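4.2 Surface materials and perceived noise in shared work areas

The second part of the study looked at how people judge the noise of a shared room when the work surfaces in it are covered with different materials. Earlier work on open-plan rooms has mostly dealt with ceilings, carpets and partitions. Table tops get less attention, although a good deal of the short, sharp noise in a workroom comes from objects being put down on them.

We mailed a questionnaire to 200 people who used shared workrooms at two sites, Mirkthorpe and Dillircombe. The Mirkthorpe rooms are in a converted grain store with high ceilings and brick walls. The Dillircombe rooms are newer and lower, with acoustic tile overhead. People at both sites were asked how often they were disturbed by voices, by footsteps, by doors and by objects being set down, and whether they had changed where they sat as a result. The wording of the items follows the form drawn up by Murthy and Dow for the pilot, with one change: "banging" was replaced by "objects being put down," as pilot respondents had taken "banging" to include doors.

After the questionnaire we held interviews with 40 of the respondents, each lasting roughly 40 minutes. Lý and Dumitrescu carried out the interviews at Mirkthorpe and Bunnag those at Dillircombe. All were held in April, outside the rooms in question, so that people would not lower their voices out of concern for others at work. Notes were typed up the same day and coded separately by two of us. Where the codes differed, the passage was read again and settled by discussion.

Voices were named most often as a source of disturbance at both sites. Objects being put down came second at Mirkthorpe and fourth at Dillircombe. Several people at Mirkthorpe said they could tell which bench a noise came from without looking up. One described the metal benches as "like working inside a cutlery drawer." People who sat at covered benches complained less about their own table and more about everyone else's.

Coverings were a matter of taste as much as noise. Rubber matting was called quiet but was disliked for its smell, and felt was thought hard to keep clean. Cork had the widest support among those who had used it, though a few mentioned crumbling at the corners (Figure 4).

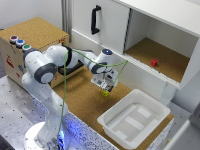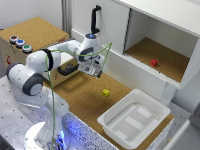 Figure 4. Cork-covered work surface, two views.

Respondents tended to speak of a bench as having one surface, and the questionnaire was written on the same assumption. The interviews showed that this was too simple. Many benches are covered only where most of the handling is done, and people set down mugs, keys and tools wherever there is space. The second view in Figure 4 shows the kind of pairing we mean, with cork in the working area and a perforated metal table top under the base of the arm. A respondent asked to rate such a bench has to choose which part to think of, and we have no record of which part was chosen. The ratings for covered benches should be read with this in mind. For the follow-up at Solís, the item has been split in two, one for the part of the bench where the person works and one for the rest of it.

We also did not ask how long each covering had been in place. Eight of the people interviewed said that a new surface seemed very quiet at first and that they stopped noticing the difference after a few weeks. The present data cannot separate this effect from wear in the material itself.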